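Ticket: Second teardown cell, equipment request and budget questions
Opened by: Clyde Abernathy
Status: Open, waiting on quote
Priority: Normal (was High, Mei lowered it)
Site: Skelberg
Last update: Jun 27, 2026

Clyde Abernathy
Need to get the order in for cell 2 before the August freeze. Purchasing kicked back my first request because the line items didn't match the Nekell quote. Two problems:

1. Quote lists fingers and finger pads as one item. Our form wants spares split out.
2. Quote has the short fingers. We said in the spring we wanted to look at the long ones for desktops. No idea who changed it.

Can somebody from the bench tell me what we really need so I only redo this once.

Qianru Song
Short fingers are what cell 1 has now. Fine for the outside of the case, back panel, power supply side. Reach is ok there, nothing in the way except the flanges on the supply. 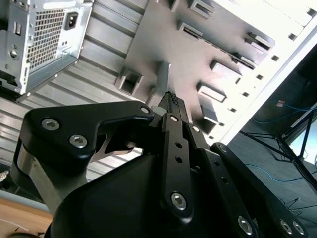 Pads are what we go through. Please dont let them sell us pads only as a set with the fingers, the fingers are fine, it's the pads that wear. Same as the screws in the finger bracket, I can get those locally.

Clyde Abernathy
OK so pads separate. How many?

Qianru Song
20 for the year covers both cells. That has some slack in it.

Clyde Abernathy
Putting 20. Is that 20 pads or 20 pairs

Qianru Song
Pads. Single.

Mei Villanueva
Lowering priority, cell 1 isn't down. This is a planning ticket. Also moving it out of the Repairs queue, it was filed there by mistake I think.

Question on the budget side: request says 86 hours of integration from Aratix. Last time we had 40 in the plan and used most of it on the fixture. Why more than double when the arm is the same model?

Clyde Abernathy
Because they quoted it as a new install. Will ask them to requote as a copy of cell 1. Fixture drawing is ours, they shouldnt be billing design time on it.

Paloma Dvorak
Don't cut it all the way back to 40. The old plan only covered cases closed up. If cell 2 is supposed to do memory and boards, somebody has to work out the approach for the inside and that's hours. Inside is a different job. Cables on one side, socket on the other, and the gripper body is wide compared to the gap you're aiming it at.
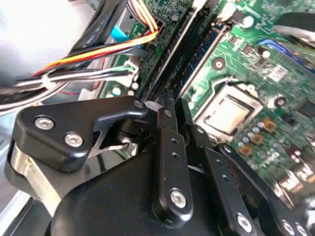

My vote is short fingers on cell 1, long on cell 2, and keep cell 1 for the outside work. Swapping fingers back and forth on one arm means redoing the offsets every time and I don't want to own that.

Mei Villanueva
Are long fingers stiff enough? Greenberg rep told us at the demo they flex. He was selling the other gripper though.

Paloma Dvorak
Some flex. Doesn't bother me for pulling a memory stick. Would bother me for anything with a press fit. We're taking machines apart so mostly ok.

Qianru Song
Agree w/ Paloma. One thing, the bracket. On the long version the bracket sits further forward, check it against the load lever on the CPU socket before we pay for it. Can Nekell send a drawing or better a loaner set?

Clyde Abernathy
Asked. Loaner yes, 2 weeks, we pay shipping back. They need a name and a signature. Qianru ok if I put you?

Qianru Song
Yes

Verna Villanueva
From purchasing, copying my note here so it's in one place. What I need before I can issue anything:

Revised Nekell quote, fingers and pads on separate lines, quantities matching the form
Revised Aratix quote, hours broken out by task (fixture, wiring, programming, training)
Cost center for the bench itself. The form says "same as before" and I can't enter that
Confirmation on whether the wrist camera is in the gripper price or an add-on. It's on neither quote

If the long fingers are still undecided I can take them as an option line. You can drop an option later without a new approval. You can't add one.

Clyde Abernathy
Option line works, doing that. Cost center is the Skelberg facilities one, will look up the number Monday. Camera is an add-on, I had to dig for it, their price sheet has it under cabling for some reason. Adding the camera plus the cable to the wrist, and one spare cable. We had no spare for cell 1 and regreted it.

Mei Villanueva
Spare cable fine. Please also put in the table and the lighting. Last budget skipped both and they came out of my supplies line.

Clyde Abernathy
Added. Table, light, power strip. Anything else going in, say so now.

Paloma Dvorak
Bins. And a proper tray for case screws

Clyde Abernathy
Added.

Update, Clyde Abernathy
Aratix came back. They'll requote as a copy of cell 1 plus a separate task for the inside work, so Verna gets her breakdown. No number yet. Nekell revised quote is in and attached, pads on their own line, long fingers as option. Loaner set not shipped yet.

Leaving this open until the Aratix quote lands and Qianru has checked the bracket clearence. Verna, you can start on the Nekell part if that helps.

Verna Villanueva
I'll wait and do them together. One approval.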